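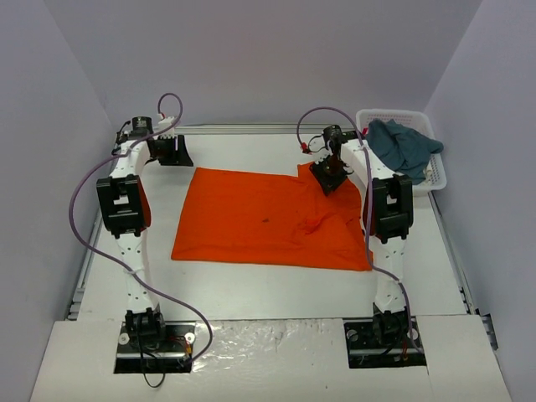

*The folding cell with the orange cloth, right arm in contact.*

26/02/2019

Club notes, second semester. We settled on cloth folding as the project in December, and most of the work since then has gone into things other than folding. I'm writing this down while I still remember which changes did what.

The cell has two small arms facing each other across a white work surface, with walls on three sides and a basket in the back right corner. The walls went up because people kept walking behind the surface and the segmentation code picked up their shirts. Pale lavender-gray was what the shop had left over. It works fine against the orange cloth and less well against anything light.

**Cable routing**

Each arm has a purple cable that loops up high near the gripper end and then comes down along the arm to the base. The first version had no loop. It ran tight along the links, and when the upper joint went past its usual range the connector pulled out. We lost two evenings to that, mostly because the servo reported a timeout instead of a disconnect and we went looking in the wrong place. Poul Thoroddsen rerouted both sides with a lot of slack. It looks untidy and I don't plan to change it. The slack adds a little drag at full reach, which shows up as a steady position error on the left arm. We correct for it with a constant. A constant is the wrong model, but the error is small next to everything else.

**Contact height**

The grippers have to get under or onto the fabric without driving into the table. We set the contact height by hand: lower the arm in small steps, watch the load value, stop when it rises, write the number down. The number drifts. I suspect the mounting plates, and Vilho Räsänen suspects the gears. We now redo it at the start of each session, which takes a few minutes per arm.

If the height is too low, the gripper presses the cloth against the surface and then drags it, and you get creases radiating out from the contact point. If it's too high, it closes on air. The usable band between the two is narrow. A softer surface would widen it, and we have a sheet of foam set aside to try.

**The fold routine**

The routine we call Drasham (every script gets a made-up name, the other one is Farano) does this:

1. Find the cloth outline and fit a rectangle to it.
2. Pick the two corners nearest the back edge.
3. Send one arm to each corner, lower, close.
4. Lift both together, move toward the front, lower, open.
5. Look again and compare the new outline with half of the old one.

Step 2 fails most. When one side is wrinkled, the outline shrinks on that side and the fitted corner lands inside the real one. The arm then grabs the middle of an edge and bunches it. Farano tries to fix this by having one arm hold its side still while the other pulls outward before any fold is attempted. It helps when the cloth starts out nearly flat. It does nothing for a cloth dropped in a heap.

Occlusion is the other open problem. An arm parked over the surface hides part of the cloth, and the rectangle fit treats the hidden part as missing. The arms should move fully clear before each look. They currently don't, to save time, and I think that was a bad trade.

**Results so far**

Last full session we ran 30 attempts with the orange cloth, laid out by hand at slightly different angles. Drasham alone got 24 of them past the outline check. That check is generous. It accepts folds with the edges visibly out of line, so please don't read the number as 24 good folds. We haven't run Farano for a full set yet.

The teal cloth is much darker and needs its own color threshold. I have only tested that on still pictures.

**To do**

- Park positions outside the view of the surface
- Separate contact heights for front and back of the table
- Foam test
- Log load values during the pull, at a higher rate than now
- Replace the outline check with something that looks at edge alignment
- Label the spare servos, including the one with the bad horn

Vilho has the current branch. Pull from his copy before changing the motion limits, mine is behind.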